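Plilar Whole-Body Teleoperation — Working Meeting, Minutes

Date: 15/11/2025
Present: operations, data, controls, hardware. Chuang joined by phone from item 2. 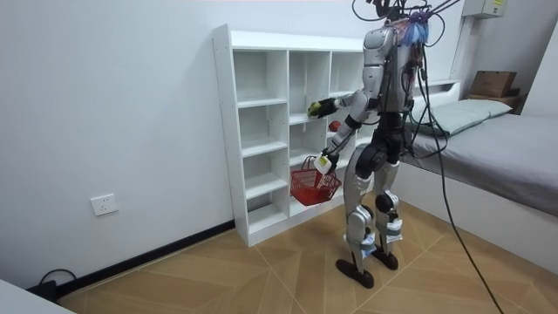
1. Minutes of the previous meeting

Accepted with one correction. The figure for usable shelf demonstrations at the end of July should read 513. The lower figure in the draft left out the episodes re-labeled after the review.

2. Status of the shelf and basket task

Operations reported that the target for this phase is 500 accepted episodes with the basket carried in one hand while the other hand works at the cubbies. 200 have been accepted so far. Episodes recorded with the basket set down on the floor do not count toward the target and stay in their own folder.

Upper cubbies remain slower than middle ones. The operator has to raise the arm and keep the basket steady at the same time, and most rejected episodes fail on the second part: the basket swings, the operator stops to let it settle, and the pause ends up in the data. Data asked whether pauses could be trimmed afterward. Controls advised against it. The legs keep making balance corrections during a pause, and a cut leaves a jump in the joint positions that the policy will learn from.

Agreed: no trimming. Operators may pause, but an episode with more than one full stop is rejected at the station and not passed on for review.

3. Retargeting and delay

Kitano's new hand mapping was tried for two sessions. Closing the fingers on a round object is easier and operators prefer it. Letting go is worse. The thumb opens late, and the ball tends to follow the hand back out of the cubby. Operators have been correcting for this with a small wrist roll, which then shows up in every release.

Controls will separate the open and close gains, which are now one setting. Until that is done the old mapping is used for all recorded work. Practice sessions may use either.

Delay between the operator's hand and the robot's hand was discussed. Controls considers the present level acceptable for reaching but not for placing an object near the side panel of a cubby. No change was agreed. Chuang will send the timing logs from their own setup for comparison.

4. Two objects in one hand

Operations raised the case where the basket hand also holds a small item. Opening the fingers to let go of the item risks dropping the handle. Three views were put forward: leave these episodes out, keep them as a separate task, or keep them with a label. Hardware noted that the load on the fingers is uneven in this grip and asked that it not be held for long stretches.

Agreed: keep, with the label "shared grip". To be looked at again when there are enough of them to train on alone.

5. Cable and floor

The cable from the back of the torso has to lie behind the robot and clear of both feet before each episode. Operations asked for this to be a line on the start checklist, after the battery of joint checks and before the operator takes control. Agreed.

Side steps toward the shelf are limited to one per episode for now. Turning on the spot with the cable attached is not allowed at all — the robot is to be reset by hand between episodes.

Hardware will inspect the leg straps at the start of each session and record their position. A strap that slides down toward the ankle changes how the shin moves and has spoiled at least one batch.

6. Labeling

Brumo has returned the first set of segment labels. Reach, grasp and carry are consistent. The boundary between "place" and "release" is not, and two labelers differ by as much as 32 samples on the same episode. Data will write a one-paragraph rule: release begins at the first outward movement of any finger. Brumo is to redo that boundary only and leave the rest alone.

Direction of transfer (shelf to basket, or basket to shelf) is to be typed in by the operator before the episode starts. It is no longer to be worked out from the recording.

7. Actions

Controls: split open and close gains; report at next meeting.
Operations: revise start checklist; post it at the station.
Hardware: strap check and log sheet.
Data: release rule to Brumo; add "shared grip" to the label list.
Chuang: timing logs.

8. Other business

The request for a second operator station was deferred. Next meeting to be set once the gain change has been tested.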